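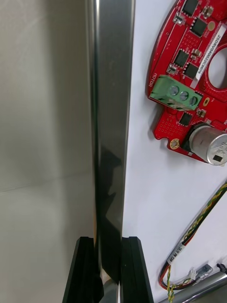
Slide 4: The red board and its three screws

Take your time getting to this one, because folks will still be settling in with their coffee, and it's a friendly place to start. Say hello again to anybody who came in late.

What I want people to look at first is the green terminal block. Three screw heads in a row, and right beside it the word MOTOR in small white print. I love that word being there! When I was learning (Wayne Marsden taught me, and he was more patient than I deserved) I spent a whole evening hunting through a manual for something that was written on the board the entire time. So: read the board before you read the book.

Then the label. It's a long white strip with 25DRV0400ZC0076 on it. Ask the room to copy it down, letters and all. Segundo Mamani keeps a notebook of these at the Stevalo shop, up to 300 entries now, and when a board comes back for repair he goes to the notebook before he picks up a screwdriver.

Pause for questions. Somebody usually asks about the big round hole in the board. Let the room have a guess or two before moving along, and don't get drawn in, we lost ten minutes to it in May.

A few words on the black chips, but only a few. Point out how small the parts between them are and mention handling by the edges, clean hands, no sweaters that crackle. If there are students up front, tell them the story of the drawer at Besine with 1000 loose screws in it, none of them the right size.

Pass around the practice terminal blocks now, with the small flat screwdrivers. Snug, then stop. Go around the tables while they try it, and bring the blocks back to the tray before slide 5.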